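Kombo Open Storage Boxes

Sold singly or in packs of 2. Colors: blue, salmon pink.

Kombo boxes are plain open-topped plastic boxes for desks, shelves and workbenches. They have no lid and no divider. People use them for pens, spare parts, sewing things, craft supplies and whatever else tends to pile up at one end of a table. The plastic wipes clean with a damp cloth. 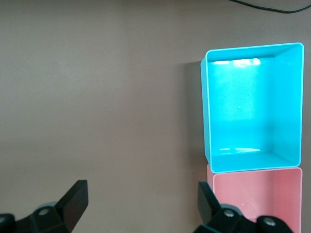 Hullasmont, October

The blue and the salmon pink are both in stock again at the Hullasmont store and for mail order. Packs of 2 come as one of each color. If you want two the same, order them singly and the price works out the same.

The sides slope in toward the floor of the box, so empty boxes nest for storage. Full ones should be kept side by side. They are not made to be stacked with things in them, and we don't sell a lid that would let you do it. The floor inside is flat. Small parts such as screws and beads will collect along the corners, and the easiest way to get them out is to tip the box over a tray.

Labels: paper labels stick well to the outside wall but can leave glue behind. Use the removable kind, or tie a tag through a binder clip on the rim. Permanent marker does not come off.

Care: warm water and dish soap. Dry before nesting, or the boxes will stick together. If that happens, run warm water over the outer one and twist gently. Do not put them in the dishwasher or on a radiator. Scouring pads will dull the shine.

Veka Table Top

The boxes are often ordered together with the Veka table top, in taupe. It has a matte finish with no pattern, and small things are easy to find on it when you are sorting. Wipe up ink and coffee soon after a spill. Do not use furniture polish, which leaves shiny patches that are hard to even out. 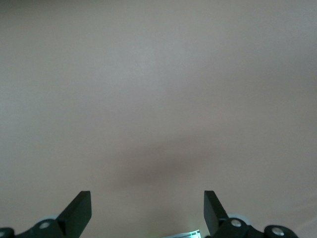 Table tops are cut to order at our Brullero workshop and cannot be returned once cut, so measure twice and write the long side first on the order form. If you are matching a top you already own, ask for a sample chip. We send them free, one per household. The shade looks pinker under warm bulbs and grayer by a window, and it is worth leaving the chip on the table for a day before you decide.

Ordering

Boxes in stock ship in around 2 working days. Unused boxes can be returned within 30 days with the packing slip. Schools and offices ordering 100 boxes or more should write to Nasrin Salehi for a quote and say how many of each color are needed. Questions about cut sizes go to Riaan Shezi at the workshop.

Box item number: K 176. Please give the color with the item number when you order by phone.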